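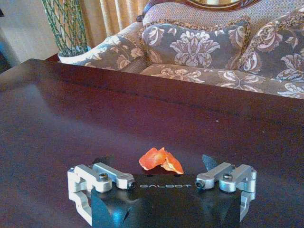
Orange peel on the dark table, gripper just in front of it. View from the wrist.

March 25, 2019. Notes from the open day at Sketton, written up on the same evening.

We went to see the household demonstration in the living room set. I wanted mostly to look at the picking of small soft things, as our own work at Nundside is going slowly with exactly this. Coralie Hapeta came with me and she kept the times, I wrote the remarks.

The task was simple to say: peel from the table goes into the wastebasket, then the basket is moved if it stands in the way. The table is very dark and glossy. I asked if they put a cloth on it for the vision and they told me no, they leave the reflections as they are. For us the reflections were the main trouble in all the tests in room 11, so I was interested in this answer. They said the training set for this room has 331 runs, and that they stopped to add more when the results did not change.

The two pieces of peel were lying one partly on the other. I consider this harder than two separate pieces. The person at the desk explained that the policy does not try to separate them. It closes on what it finds and looks again after. I did not get a clear answer what it does if one piece falls between the table and the sofa. To ask by mail.

I also asked about the force on closing. They limit it low for everything in the kitchen waste class, and the same value is used for a tea bag. Coralie thinks this is too low for a heavy wet peel. I think it is fine, but we did not measure, so I leave it open.
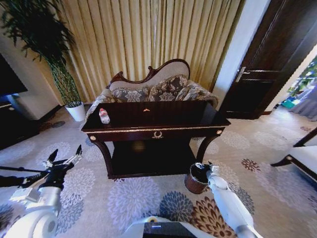 From the head camera. Right gripper at the rim of the wastebasket, left gripper open.

The basket is small and round and stands on the carpet before the table. The carpet has big flowers in several colors and I expected the depth to be poor there. I was told it is the wood grain of the basket that gave them more problems in the beginning, but the rim is now found well. The reach down with the right arm is quite long. I would like to know how near it is to the joint limit, because on our arm this posture would be not comfortable.

Cycle time they gave us for one piece is 121 seconds, with roughly 800 attempts logged up to now. Coralie's times are in her own book, I will copy them here when I have it.

Points for us:
- try the tests again with no cloth on the table
- overlapping peel, two pieces, as a separate case in the Clanness list
- ask for the closing force in newtons
- second visit possible in April, they have a free place in the morning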